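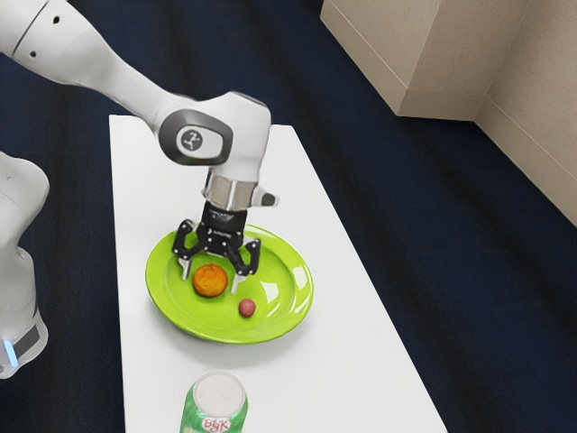
Thu 6 September

Got the quad back in the air this week. It had been on the shelf since July, when it drifted off over the Haltcombe sports field and came down in a hedge. I lost one prop and cracked an arm. The camera was fine.

I finally sat down with the logs on Tuesday night. The battery was good the whole way, 80 percent at takeoff. The trouble starts 196 seconds in, when the compass heading swings hard to the left and stays there. After that the GPS and the compass disagree, and the flight controller tries to fix a position error that gets bigger the more it corrects. I was in position hold and kept waiting for it to sort itself out. I should have switched to manual right away.

Alaric Ridgeway from the club looked at the same log and pointed to the compass offsets. One of them was 303, which he thought was too high to trust. I had mounted the new Lukov power module right under the GPS mast and never redid the calibration.

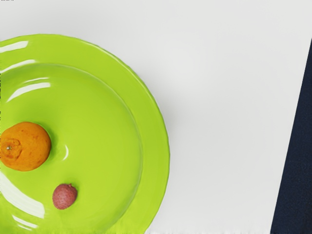 Green plate, from above.

So I moved the power module to the back of the frame, twisted the battery leads together and raised the mast. Then I recalibrated outside, away from the car. The offsets are much lower now.

First flight was 1030 yesterday morning, two packs, no wind to speak of. It held position well on both. I still want to try the Boron props before I put the camera back on, and the left rear motor has a slight buzz I don't like.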